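4 Preparing the board and the shape blocks

This section explains how to prepare the maple work board and how to lay out the blocks of the Vevonance shape set, article 2778. Please read it to the end before you put the first block on the board. If you have the older set, article 1172, the steps are the same, only the storage tray looks different.

4.1 Before you start

You need:
- the maple board
- the blue perforated table, or another flat table of the same height
- the yellow heart blocks and the blue triangular blocks
- a dry cotton cloth
- a soft brush, for example a clean paint brush

Let the board stay in the room for 30 minutes after unpacking. Wood moves a little when it comes from a cold storage room, and in January we had two boards at Netau which did not lie flat until the next morning. They were good boards, they only needed time.

4.2 Placing the board

1. Wipe the table with the cotton cloth. Look also into the holes, small chips of wood like to stay there.

2. Put the board on the table with the better side up. Hold it with both hands at the short ends and lower it slowly.

3. Turn the board so that the seams between the three planks run from left to right when you stand at the working side. The layout in 4.4 is made for this direction.

4. Press with a flat hand on each corner, one after the other. The board must not rock. If it rocks, lift it and clean the table again.

5. Pass your fingertips along the seams. You may feel them a little, but no edge should catch the skin. When an edge catches, sand it by hand with 800 paper, always along the grain, and wipe off the dust.

Caution: Do not push the board over the table. The rims of the holes can scratch the underside.

Note: Do not fix the board with adhesive tape. The glue goes into the grain and leaves dark stripes which cannot be removed without sanding.

4.3 Checking the blocks

1. Take the blocks from the tray one by one and put them on the cloth.

2. Look at the points of the triangular blocks. This is the place where they get damaged first, mostly from falling on the floor. A block with a broken point should be put aside.

3. Clean the blue blocks with the dry brush. They have a fine crosshatched texture and dust sits well in it. A cloth only moves the dust from one side to the other.

4. Wipe the yellow hearts with the cloth. Pay attention to the notch between the two lobes.

Caution: Use no alcohol and no window cleaner. If a block is sticky, use warm water with one drop of dish soap and let it dry completely before it goes on the board.

4.4 Laying out the blocks

1. Put the two hearts in the upper left area of the board, side by side, so that they touch. One may sit a little nearer to you than the other.

2. Put the two blue triangular blocks farther to the right, with a gap between them. Keep the gap free – no third block belongs there.

3. The blue blocks do not need to stand in the same way. One can stand with the triangular face up and the other can be tilted.

4. Step back and compare with Figure 4. 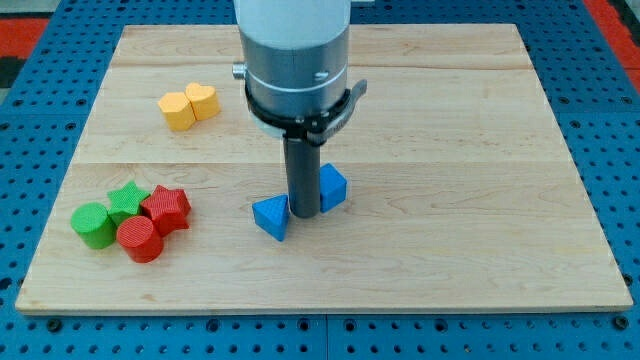

Figure 4. Maple board with yellow hearts and blue triangular blocks.

5. Correct the position of single blocks by hand. Lift the block, do not slide it. Sliding leaves colored lines on light wood, especially from the blue ones.

Note: The distance to the edge of the board is not critical, but leave at least the width of one hand free at the working side. You will need this space in section 5.

4.5 After use

Put the blocks back in the tray, hearts first. Brush the board along the grain and store it flat, never standing against a wall. Two times a year you can oil it thinly with Brøndum board oil – one thin layer, wait overnight, then polish with the cloth. Do not put blocks on a board which still feels greasy.

Replacement blocks can be ordered from Drukico in single pieces. Please write the article number of the set and the color.

Section 4 revised by Arlo Schumacher, 7 Apr 2020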